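Home | Visit | Paths | Trees | Events | Contact

Rindcombe Park Paths: Your Questions
Updated in August by the Rindcombe grounds office

Most of what people write to us about concerns the paved path and the lawn beside it, so those questions come first.
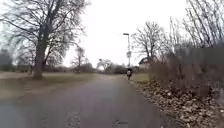
Is the path open all year?
Yes. The gates open at 7 a.m. and close at dusk. In December and January that can be as early as 4:30 p.m., and the closing time is posted at the Dumitrescu Gate.

Is it paved the whole way?
The main path is asphalt from the parking lot to the far hedges. The Narkolent Loop, which branches off past the bend, is packed gravel and gets soft after heavy rain.

Can I use a wheelchair or stroller?
The main path is fine for both. Watch for rough spots where the surface has cracked. The loop is harder going, and we don't recommend it for narrow wheels.

Who do I tell about a crack or a hole?
Email the office and say which side of the bend it is on. Small repairs are done in spring, when the asphalt patch sets properly. Anything deeper than 3 inches gets a cone and is filled as soon as we have a crew.

Do you salt or plow in winter?
We plow the main path after the parking lot is done. We don't use salt near the lawn. Sand is put down at the gate only.

Why are leaves left along the edge?
We blow them off the asphalt and leave them on the raised strip, where they break down by summer. Please don't bag them or take them home for compost.

Are the big trees safe to walk under?
They are inspected every fall after the leaves drop. There are 41 trees on the inspection list. Stay out from under them in high wind, and call us if you see a hanging limb.

Can I walk on the grass?
Yes, except where it is roped off for reseeding. Dogs are welcome on a leash of up to 6 feet.

Are bikes allowed?
On the main path, at walking speed. Bikes are not allowed on the loop.

Can we hold a group walk or a run?
Groups under 100 don't need a permit. Larger groups should apply a month ahead. The limit is 300, and the parking lot won't hold that many cars, so plan on the overflow field at Geton Road.

Are there restrooms?
At the parking lot only. They are locked when the gates close.

Related pages
Parking and overflow field
Narkolent Loop map
Tree inspection list
Group permit form
Lost and found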